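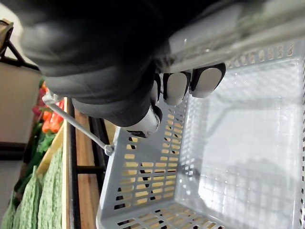
Gripper Trial Inspection Checklist, Grocery Pick Station
Comparison: Salazar four-finger hand against Vestero two-jaw gripper
Site: Lostusgate test room
Date of check: 3 December 2019

Use this sheet before the first pick of a session and again after any hand change. Mark each line OK, Fix, or N/A. Write comments in full, since the people reading them at the Idudard office were not at the station. Comments from this check are included under each line.

Section A. Arm and mounting

A1. Power off at the cabinet before the hand is touched.
OK.

A2. Mounting plate bolts tight, paint marks lined up.
Fix. One mark on the Vestero plate had moved. Bolt retightened and marked again. Check it at the next hand change.

A3. Cable slack at the wrist enough for full rotation in both directions.
OK with the Salazar hand. The Vestero cable is shorter and pulls at the end of travel. Rotation limit set in the controller until a longer cable comes in. The limit has to be taken off again when the Salazar hand goes back on. It was missed in October and we lost a morning looking for a fault in the arm.

A4. Arm covers closed, no loose screws.
OK.

A5. Emergency stop tested from both positions.
OK. The button on the shelf side is stiff but works. Replacement requested.

Section B. Hand or gripper

B1. Finger pads clean and fully seated in their rims.
OK. Wipe with a damp cloth only. The alcohol wipes leave the pads slick for the next several picks and spoil the comparison.

B2. Thumb moves through full range without catching.
OK. Slight click near full close, same as the last check. No change in the current reading.

B3. Grip force set to the value on the trial card.
Fix. Controller still had the force from the carrot runs. Changed to the light setting before the clear plastic packaging was tried. Please read the value off the screen and do not rely on the profile name. Two profiles have nearly the same name.

B4. Hand opens on power loss test, or holds, as stated on the card.
Salazar: holds. Vestero: opens. Both match their cards. With the Vestero on, keep hands out from under a held item at all times.

B5. Grip cycles since last pad change written down.
Salazar: 1,492. Pads still within limits. The Vestero counter was reset when the controller was swapped, so no figure is given.

Section C. Camera

C1. Wrist camera lens clean.
OK.

C2. Camera bracket tight, cable clipped clear of the fingers.
OK. Clip replaced at the last check and holding.

C3. Fingers and target area both in view with the hand open.
OK for both. The four-finger hand takes up more of the view and hides part of the item during the last stretch of a drop. The two-jaw gripper leaves a clearer line down into the basket. Score this under visibility, not under grip.

C4. Focus set for the item and the basket floor.
OK. The arm and the near part of the hand are blurred at this setting. Leave it alone. Moving the focus closer makes the hand sharp and the basket soft, and the placement check reads the basket.

C5. Lighting steady, no hard glare off clear packaging.
Fix. Glossy plastic still gives bright spots at some angles. Lamp turned toward the wall. Better, but the edge finder still drops out now and then.

Section D. Basket and display

D1. Basket empty at the start of the run and handle folded flat.
OK. Handle must be down before the arm is enabled. A raised handle is not in the collision model.

D2. Basket in its marked position, not rocking.
OK. It can be pushed out of place by a low approach. Check after every 10 picks.

D3. No cracks or sharp edges around the basket slots.
OK. A fingertip can enter a slot if the release height is too low. Release height is 40 mm above the basket floor for both hands. Do not lower it to get a better placement score.

D4. Carrots, leafy greens and netted bags stocked to the line.
OK. Replace wilted greens. They fold differently and the results cannot be compared with earlier runs.

D5. Netted bags checked for loose strands.
Fix. 2 bags taken out. A strand can wrap around a fingertip and stay there after release. If it does, stop the arm and cut power before pulling it free.

D6. Shelf edge and metal bars clear of the arm path.
OK. Path walked through at slow speed with each hand fitted.

D7. Floor dry and free of leaves.
OK after sweeping.

Section E. Result of check

Salazar hand: cleared for the full item list.
Vestero gripper: cleared for carrots and netted bags only. Clear plastic packaging on hold until the longer cable is fitted and A3 is repeated without the rotation limit.

Open items: A2, A3, A5, C5. Keep this sheet with the trial cards for the same session.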